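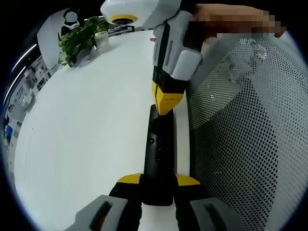
Remotes in shared rooms -- where do yours live?

Bandbridge boards > Offices and workspaces

hodeo_dan
We've got one slim black remote for the screen in our shared office and it spends its life wandering. Yesterday I found it in the kitchen drawer with the teaspoons. I'd like it to have a proper home on the big white table, where people sit anyway, but my colleague Amr wants it stuck to the wall. What do you all do?

tastside
Wall, every time. We put ours up in May with sticky hook tape and it hasn't gone missing once. Tables eat remotes.

pip_ghoneim
Disagree with tastside, sorry! Ours was on the wall and people just took it down and left it wherever they'd been sitting. A little pot on the table works much better (we use an old pen pot, cost me £3).

hodeo_dan
I do like the pot idea. The trouble with ours is that it's plain black all over, slim, rounded at the end, and the buttons are black as well.

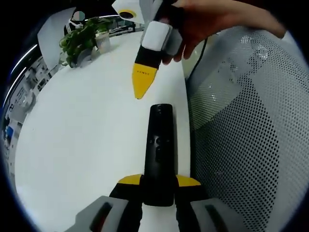
Just a little cluster of them in the middle and they hardly stick up, so in a dim room you're pressing and hoping -- I've turned the sound up more than once when I wanted it off. Would a dab of nail varnish on one of them look awful?

tastside
Wouldn't bother. It rubs off in a week and then it looks grubby. Learn the buttons, there aren't 87 of them.

pip_ghoneim
Mine's lasted ages, tastside, you must have used cheap stuff! Let it dry overnight. Or wrap a bright elastic band round the bottom end, then you can tell which way up it is by feel and spot it under a pile of papers.

AmrB
Amr here, the colleague in question. For the record I said wall OR a bit of string. And the teaspoons were not me.

hodeo_dan
Nobody is tying string to anything, Amr. Pot and elastic band it is, I'll pick some up at lunch. Does anyone know if the battery cover on these slides or lifts? Ours won't budge.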